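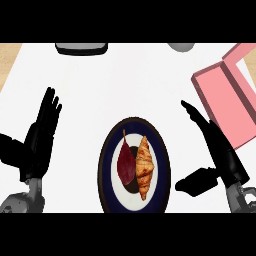

Zusum Tabletop: Two-Handed Controller Comparison in Simulation

Release 2, Jun 3, 2024

Summary

Zusum Tabletop is a set of simulated episodes recorded to compare three hand controllers on the same pair of arms, the same five-digit hands and the same tabletop tasks. Everything was rendered and stepped in the Sitby simulator. There is no real-robot data in this release.

The set holds 3,446 episodes. Each episode has head camera video, joint states, commanded joint targets, contact flags and a success label. The scripts that produced the comparison tables are included, so the tables can be rebuilt from the raw logs.

Maintainers: Fadwa Abdelaziz (data, labels), Olumide Nwankwo (controllers), Ese Ajayi (simulator assets and rendering).

What is being compared

Only the controller changes between conditions. Arms, hands, camera, physics settings and object meshes are held fixed.

direct: Retargeted operator finger angles are passed to the hand joints with joint limits applied and nothing else. This is the baseline.

synergy: Finger angles are projected onto a low-dimensional grasp space before they are sent. The thumb is handled separately. Coupling the thumb to the fingers made flat objects very hard to pick up in early tests.

wavix: The Wavix controller, which adds a contact-dependent stiffness term. When a fingertip reports contact, the target for that finger is pulled toward its current position in proportion to the measured force. Gains are in configs/wavix_gains.yaml.

The arm controller is the same damped inverse kinematics solver in all three conditions. Release 1 used a different solver for the direct condition. Results from the two releases should not be pooled.

Tasks

plate_to_box: Lift a named food item from the plate and release it inside the open box. The instruction gives the item and, in some episodes, the hand to use.

box_to_plate: The reverse. The item starts in the box and must end on the plate, resting and not in contact with either hand.

handover: Pick up with one hand, pass to the other, place. The item may not touch the table between pickup and placement.

box_shift: Push or drag the box to a marked pose without tipping it. No grasp is required, although operators often used one on a flap.

Food items include a croissant, several fruits and a number of simple shapes used for calibration. The plate and box positions are sampled at reset. The box yaw is sampled as well, so a flap may lie under or very near a hand at the first time step. Resets with actual interpenetration are rejected. Resets where a hand is merely close to an object are kept, and the minimum starting distance is stored in the episode metadata under start_clearance.

Distractor objects may be present at the far side of the table. They are never the target and are not listed in the instruction.

Collection

Episodes were teleoperated by Morenike Bashir, Adaeze Ogunleye and Olumide Nwankwo. Controller order was shuffled per session. Operators were not told which controller was active, but all of them reported being able to identify wavix within a few grasps, so the comparison should not be treated as blind.

An episode begins with both hands open and clear of all objects. It ends on success, on operator stop, or at the time limit. Operator stops are labeled as failures unless the success predicate was already true.

After collection, 153 episodes were set aside as the held-out reference split. These have initial states that are matched across the three controllers: the same seed was replayed under each. They are the only episodes for which a paired comparison is valid.

Of the remaining episodes, 917 were recorded with wavix. The rest are divided between direct and synergy. The division is uneven, and the loader has a balanced option that subsamples to the smallest condition.

Observations

Head camera: One fixed RGB view from above and behind the hands, looking down at the table. Frames are padded at the top and bottom to a square. The padding is pure black and carries no information. Set crop_padding to true in the loader to remove it. Do this before any augmentation that changes brightness, or the padding will pull the image statistics.

Wrist cameras: Not included. They were rendered for a small number of sessions but the mount transform was wrong on the left arm, and the files were dropped.

Proprioception: Joint position and velocity for both arms and both hands, in radians and radians per second. Joint order is listed in docs/joint_order.txt. Left arm comes first, then left hand, right arm, right hand.

Contact: One Boolean per fingertip and one for each palm. Palm contact is noisy when the hand slides along a surface.

Object state: Ground-truth poses for all objects, including distractors. Provided for analysis and scoring. Policies evaluated against the reference split should not read this field.

Actions

Actions are absolute joint targets after the controller has been applied. The raw operator input is stored separately as operator_input. To study a new controller offline, start from operator_input and not from action.

The synergy condition has one known oddity. Its projected targets are stored after reconstruction into full joint space, so the action vector has the same length as in the other conditions but lower rank. A network trained on mixed data can learn to tell the conditions apart from this alone. Pass the controller name explicitly as an input, or train on one condition at a time.

Success labels

Labels are computed by predicate and then reviewed by hand where the predicate was within tolerance of its threshold. The reviewed flag marks those episodes. Fadwa Abdelaziz did the review for plate_to_box and box_to_plate, Ese Ajayi for the other two tasks.

For plate_to_box, the item's center of mass must be inside the box volume and below the top of the walls. The flaps do not count as part of the volume. An item that comes to rest on a flap is a failure.

Findings so far

Wavix had the lowest drop rate on rounded items in the reference split. On the croissant it was no better than direct. Several fingers make contact at slightly different times along the ridged mesh, and each contact softens its own finger, so the grasp closes unevenly.

Synergy was the fastest controller for pickup from open table and the slowest for pickup from the plate. When two items lie side by side, the coupled fingers tend to catch the neighbor. Operators compensated by approaching from the tip end of the item.

Direct produced the most varied trajectories and the most failures. It remains the condition we would suggest for anyone who wants broad coverage of contact states.

On box_shift the three controllers could not be separated.

Full tables are in results/. We have not tested whether the ordering carries over to hardware, and the contact model gives some reason for doubt.

Known problems

Sauce and similar surface detail on the plate is texture only. It has no thickness, no friction effect and does not move with the food.

Box walls are rigid. Flaps are fixed at their reset angle and do not fold when pushed.

Food meshes do not deform. Grip forces on the croissant are unrealistic and should not be used as a guide to safe force on real pastry.

Lighting is soft and uniform in every episode. Shadows are faint. A policy trained on these images alone is unlikely to tolerate a strong directional light.

The plate is sometimes low enough in the view that its near edge meets the padding. The object pose is still correct.

Timestamps in the Obi export format are in simulation time. Timestamps in the native format are in wall-clock time. Converting between them requires the step log, stored beside each episode.

Files

episodes/ holds the native logs, one folder per episode
obi/ holds the same data in Obi format
splits/ holds train.txt, val.txt and reference.txt
configs/ holds simulator, arm and hand controller settings
results/ holds comparison tables and plotting scripts
docs/ holds joint order, camera parameters and the changelog

Rebuilding the tables

Install the packages in requirements.txt, set ZUSUM_ROOT to the download folder, and run:

python results/build_tables.py --split reference

The script checks file hashes first and stops if any episode is missing. Use --skip-hash for partial downloads, in which case the paired tables are left out.

Changes from release 1

Common arm solver for all conditions.
Matched seeds in the reference split.
Start clearance added to metadata.
Wrist camera files removed.
Box mass corrected. The old value allowed the box to be lifted by one flap.

Reporting errors

Send the episode folder name, the field and the time step to the maintainers through the issue tracker. For label disputes, include the predicate value from labels.json. Corrected labels go into the next release and existing files are left unchanged.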